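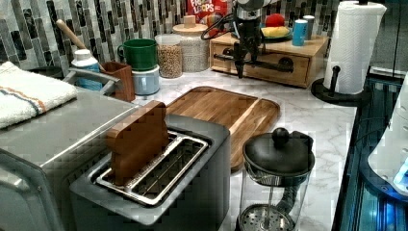 Movuvwood Worktop Oil, 1 litre tin

Code 406. In stock. Usually goes out next working day.

Clear oil for solid wood worktops, breakfast bars, chopping boards, shelves. Satin finish. Goes on with a cloth or a brush, no thinning, no mixing. Made for us by Sulemana, same recipe as the old Naltau tin if you bought that one, only the label and the lid have changed.

Price: £34 per tin
Case of 8: please ask, we do a bit off

Pack size: 1,000 ml
Colour: clear (will darken pale wood slightly)
Finish: satin
Smell: nutty, fairly strong on day one, goes off after that
Use: indoors only
Clean up: white spirit
Keep: cool and dry, lid on tight, out of frost

What wood

Oak, beech, ash, walnut, iroko, maple. Fine on all of them. Beech drinks it so allow more. Iroko is oily already, wipe down with white spirit first and leave it half an hour.

Not for laminate, not for anything varnished. The oil has to get into the wood. If water sits in beads and you have never oiled it, there's probably varnish on there and it needs sanding back first.

Bamboo - yes, but thin coats. Thinner than you think.

How far it goes

One tin does a normal galley kitchen, both sides, three coats. Big L shape or an island, get two. End grain round the sink cut-out takes loads, don't skip it. That's where worktops go black.

Putting it on

Sand with 120 then 180. With the grain. Hoover it, then wipe with a damp cloth and let it dry right out.

Stir the tin, don't shake.

Pour a little on, spread it with a lint free cloth, leave 15 minutes, wipe off everything that hasn't gone in. Everything. If it's tacky the next day you left too much on, rub it down with a cloth and a dab of white spirit and wait again.

Overnight between coats. Three coats on new wood, four round the sink and behind the taps. Underside too if you can reach it before fitting, one coat is enough there. Boards oiled on the top only can cup.

Light use after a day. Leave it a week before you put wet things down or stand appliances back on it. Rubber feet can mark fresh oil, bit of card under them for the first month.

IMPORTANT - rags. Oily rags can heat up and catch fire on their own. Lay them flat outside to dry or soak them in water before they go in the bin. Do not screw them up and leave them in a bucket.

Looking after it

Wipe up spills, warm water and a drop of washing up liquid, dry with a towel. No bleach, no cream cleaner, no green scourers.

New worktop: one coat a month for the first three months, then twice a year or when it starts to look dry. Splash of water test, if it soaks in and leaves a dark patch it wants oiling.

Hot pans will still mark it. Use a trivet. White rings usually come out with a light sand and a fresh coat, black rings are harder (normally a wet tin or iron pan) and may need oxalic acid, which we sell separately.

Food safe?

Yes once fully cured, allow two weeks for chopping boards. Contains linseed oil, no nut oils in it despite the smell.

Can I use it over another oil?

Mostly yes. Over Nutau hard wax, no, it will just sit on top and go sticky. Sand that off first. Over old Naltau, yes, straight on after a wash.

Can I get it in a colour?

Not at the moment. Dark oak was dropped in January, not enough people wanted it. We have a few dented tins left of it, ring the shop.

Has it got a shelf life?

Two years unopened. Once opened it skins over, maybe six months if you keep the lid clean. A skin on top is fine, cut round it and lift it out, use what's underneath. If it's gone to jelly bin it. Council tip, not the sink.

Delivery

£4.95 mainland, free if you order two tins or more. Goes by road only so no Channel Islands, sorry. Northern Ireland allow an extra couple of days. Someone needs to be in, the courier wont leave it on the step.

Collect from the shop counter free, bring your order number. Trade accounts same as ever.

Returns

Unopened tins, 30 days, you pay the postage back. Opened tins we can't take unless somethings wrong with it. Leaking or bashed in transit, send us a photo the same day please and we'll send another.

Goes well with

Movuvwood lint free cloths, pack of 10
Movuvwood sanding block, medium / fine
Oxalic acid crystals, 250 g
Sulemana board wax, small tin

Prices include VAT. Page updated 6 May 2019, safety data sheet on request.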